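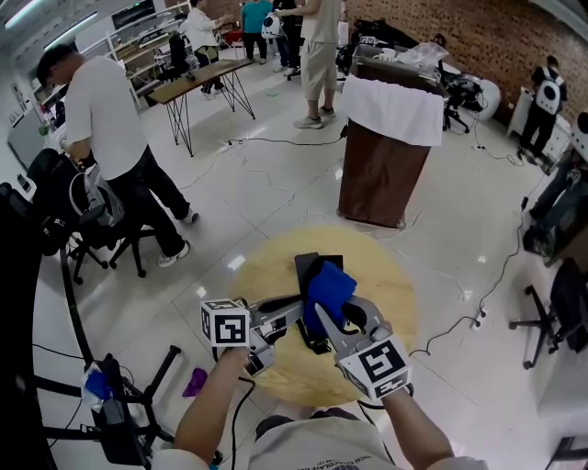
Can you use the same cloth for your phone and for the table?
It's better to keep two. A cloth that has wiped a tabletop picks up grit and crumbs, and grit is what puts fine scratches on a screen. Use one for glass and one for everything else, and pick two colors so you can tell them apart when you're in a hurry.

That's the short version. The long version is my whole routine for wiping down phones, tablets and the little wooden table where all of them seem to end up. I wrote the first draft of this on 11 December 2022 and I've fiddled with it ever since, mostly because I keep buying cloths (I know, I know).

What you need

Two or three microfiber cloths, a spray bottle of plain water, and some decent light. I've had a pack of Sustus cloths forever and they're fine. The Mandberg ones are thicker and I like them better for wood, but they do shed a bit until they've been through the wash. Skip paper towels on screens. Skip window cleaner too, even the kind that smells nice!

Wiping the screen

Turn the thing off first. Smudges show up so much better on black glass, and you won't accidentally call your dentist, which I have done.

Take it out of its case and lay it flat on something that doesn't slide. Go over it once with a dry cloth, barely pressing, just to get the dust off. Then crumple the cloth up loosely in your hand so you've got a soft pad, and work from the top to the bottom in small overlapping strokes. Hold the edge with your other hand so it stays put.

If there's a greasy spot left, mist the cloth (never the screen) with water and give that one spot a few gentle circles. Finish with a dry corner. A tablet takes me 2 minutes, a phone less than that.

Corners and the camera bump want a fingertip inside the cloth. Don't poke at the speaker holes with anything wet.

Then the table

Pale wood shows every ring and every fingerprint, so I do mine right after. Move everything off it, and yes, that includes the chargers. Wipe with the second cloth, slightly damp, following the grain. On a round top I still go in straight lines from one side to the other, and then run once around the rim at the end. Dry it right away.

My own table is a secondhand Wróbel with a dull finish, and it has never minded a damp cloth. If yours is oiled or waxed, try a spot near the rim first.

Washing the cloths

Warm water, a little detergent, no fabric softener. Softener leaves a film, and then you spend the next week wondering why your screen is streaky. I hang them over a chair overnight. Mine have been going for 18 months now, and the only one I've retired got melted on a radiator in January.

Store the screen cloth somewhere clean, like a drawer or a zip bag. If it lands on the floor, it goes in the wash before it goes anywhere near glass again.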